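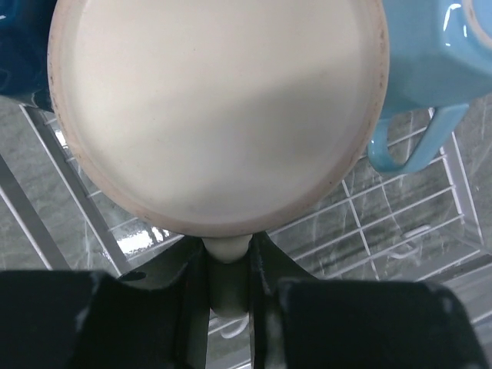
Sirkka Rautiainen answers her phone with flour on her hands, and she warns me about it at once. It is a little before seven in the morning and she has been in the test kitchen of Skolten since five. The company makes oat drinks and, since March, a line of barley drinks that are sold chilled in small cartons. She is head of product there. When I ask if this is her normal hour, she laughs. "The barley does not care about office hours. If I soak it in the evening, I have to be here when it is ready."

The barley drinks are sold under the name Stando, and they come in malt, malt with cocoa, and a plain version without anything added. They were planned as a breakfast product for cafes. The first order was to go to a chain of coffee bars in Flornville, where the company has its second plant. Then in the spring the coffee bars closed their doors for many weeks, and Skolten had a cold store full of a drink that had no place to go.

"We had large packs, five liters, made for a dispenser," Rautiainen says. "You cannot sell this to a family. It does not even fit in the refrigerator door." The company decided to pack the drink again in small cartons and offer it to grocery shops. This took 52 days, from the first meeting to the first delivery. She considers it slow. Her colleague Eetu Lappalainen, who is responsible for the filling lines, considers it very fast.

I spoke with Lappalainen later the same day. He is a quiet man who thinks before each sentence. "People believe that the carton is only a smaller carton," he says. "But the drink behaves in a different way. In the large pack it is used in two days. In the small one it must stay good for 21 days, and the barley wants to sink to the bottom." The first cartons from the new line had a thick layer at the bottom that did not mix again, even after shaking. He kept one of them on his windowsill for a while. His daughter asked him to throw it away.

The answer was to mill the grain finer and to heat the drink a little less. It sounds simple when Lappalainen tells it, but the change in milling meant that the machine had to be cleaned more often, and the night shift was not happy. "They told me this very clearly," he says. He changed the order of production so that the cocoa version is always the last one before cleaning. Before that, there was sometimes a light brown color in the plain drink, and the shops sent it back.

The question of sweetness took more time than the carton. Malted barley is sweet by itself, and Rautiainen did not want to put sugar in it. The sales side was afraid that shoppers would find the plain version too serious. Halyna Sirko, who leads sales in the Flornville region, does not hide that she was one of them. "I tasted it and I thought, this is bread," she says. "I like bread. But I did not know if I could sell it in a carton next to the strawberry milk."

They made tastings, although it was not easy to do this in the usual way. No one could stand in a shop with a tray. Sirko's team sent parcels to the homes of 193 customers who had signed up on the company's website, with three cartons in each and a paper form to send back. She had expected that many people would not bother with the form. Instead they wrote on the back side also. One woman sent a recipe for pancakes. A man explained in two pages why the cocoa version should have a pinch of salt, and Rautiainen tried it, and now it has salt.

"I wrote to him to say thank you," she says. "He answered that he would also like to discuss the cap."

The cap is a sore point. On the first small cartons it was green for all the flavors, because Lappalainen had green caps in stock and the supplier of other colors could not promise a date. Shoppers took the wrong carton home. Tanko Akpan, who buys chilled drinks for the grocery chain Hijazi, says he had more messages about the caps than about the taste. "The shop managers do not call me when they are happy," he says. "They called me for the caps."

Akpan took the drinks into four shops to begin with. He is careful with new products in this part of the store, he says, because the cold shelf is expensive and everything on it has a short life. If a carton does not sell in the first week, it is reduced in price in the second and thrown away in the third. With Stando the first two weeks were poor. After that the malt version began to move, mostly in the mornings, and he asked for more.

Does he know why? "I have an idea, but I cannot prove it. People were working from home. They did not go to the cafe, and they wanted something for breakfast that was a bit special." He would like to see a larger family carton for the winter. Lappalainen, when I tell him this, is silent for some time. "It is possible," he says then. "Not this winter."

The cafes are open again now, at least with fewer tables. Selim Özkan runs one of them near the station in Flornville, and he is among the few who took the five-liter pack as it was first planned. He serves the malt drink warm, with steamed foam on top. It does not foam as well as oat, he says, and he needed a week to find the right temperature. "If it is too hot, it becomes like porridge. My first customer was very polite about it."

Özkan sells more of it in the afternoon than in the morning, the opposite of what the shops report. He does not write "barley" on his board, only "warm malt," and he believes this helps. Rautiainen has heard of this and is not sure that she agrees. For her the grain is the point of the product, and she would like to see it on the board in large letters. They have talked about it on the phone two times.

The next flavor is already soaking in the kitchen when we speak. She does not want to say what it is, only that it contains a berry and that the color is still a problem. It came out gray on the first try and a bit less gray on the second. Then a timer rings behind her, and she asks if she may call me back after she has drained the barley.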